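Stand 6.7.20, Abgabefassung

# Projekt Pop: Eine Frühstücksecke für das Kededach

## Ausgangslage

Das Kededach ist der Gemeinschaftsraum im Wohnheim Hurkard. Im November bekamen wir zu viert den Auftrag, dort einen Platz zum Frühstücken einzurichten. Unser erster Entwurf enthielt eine Bank, Hängelampen und ein Farbkonzept. Unser zweiter Entwurf enthielt einen Tisch.

## Vorgehen

Beim Tisch war die Form schnell entschieden: rund, denn an Ecken stößt man sich vor dem ersten Kaffee. Für die Decke forderten wir bei Pillimdale zwei Stoffproben an, ein zurückhaltendes Leinengrau und ein großes Karo in Orange und Schwarz. Das Grau gewann jede Diskussion und verlor die Abstimmung. Im Lageplan steht der Tisch an der Wand. Das kostet Sitzplätze und verkürzt den Weg zur Steckdose, ein Tausch, den die Betreuung »mutig« nannte.

Zum Gedeck gehören ein Toaster mit zwei Schlitzen, eine Schale und ein Becher. Die Farbe des Geschirrs sollte sich laut Konzeptpapier »vom Untergrund absetzen«. Wir haben dann Rot genommen.

## Ergebnisse

Der Toaster steht hinten auf dem Tisch, damit vorn Platz für Teller bleibt. Wer toasten will, muss sich strecken, was wir in der Präsentation als aktivierendes Element verkauft haben. Die Decke hängt weit herunter und wirft Falten. Einen Saum hatten wir eingeplant, jedoch niemanden, der nähen kann. Offen ist auch die Sache mit den Krümeln: Auf den schwarzen Karos sieht man sie sofort, auf den orangen etwas später.
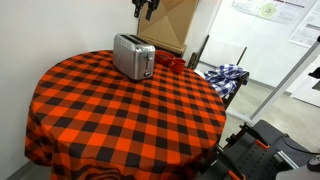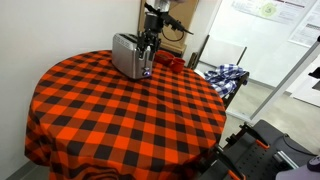
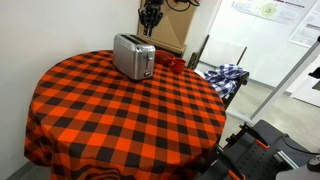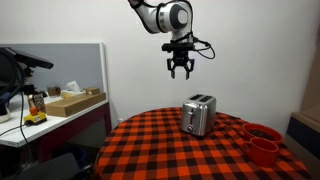
*Ronja Tewes*

Am Toaster würde ich nichts ändern, an der Decke die Länge. Beim Geschirr käme beim nächsten Mal Weiß in Frage, wobei der Rest der Gruppe das Rot inzwischen als Absicht betrachtet und das Konzeptpapier entsprechend umgeschrieben hat. Stoffprobe und Lageplan liegen im Anhang, der Kassenzettel fehlt noch.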